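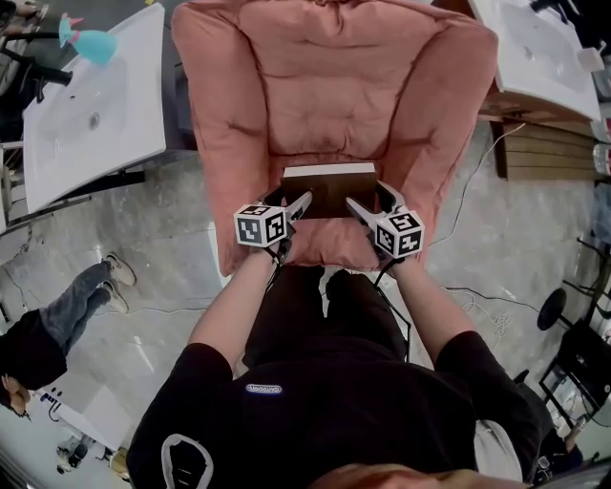

Kinga had been a furniture packer at Grillela for nine years, and on the third morning with the grippers she laughed out loud.

"It's like eating soup with somebody else's hands!" she said.

"You're squeezing too hard," said Orsolya Dudás from the next station. "Lift slow. The arms downstairs copy everything you do, even the bad temper."

So she lifted slow. A box off a chair, a box onto a chair, and again, 200 times before lunch. Downstairs the new arms were learning it from her, and after lunch the whole shift crowded the rail to watch.

The first arm reached out, stopped, and tipped its wrist a little to the left before it closed on the box.

"That's you!" Orsolya grabbed her sleeve. "That's your tilt, Kinga, you do that with coffee cups!"

It was, too. Kinga had never known she had a tilt. She watched the arm do it four more times and felt her face go warm, the way it had when her son first whistled like his grandfather.

Her back didn't hurt that night, and she walked home the long way past the Kirnbridge bus depot, thinking about tomorrow. They wanted her to teach the arms lamps next (lamps! with the shades on!), and Orsolya had already bet her a pastry that she'd drop one.

She practiced on the hall lamp until supper was ready.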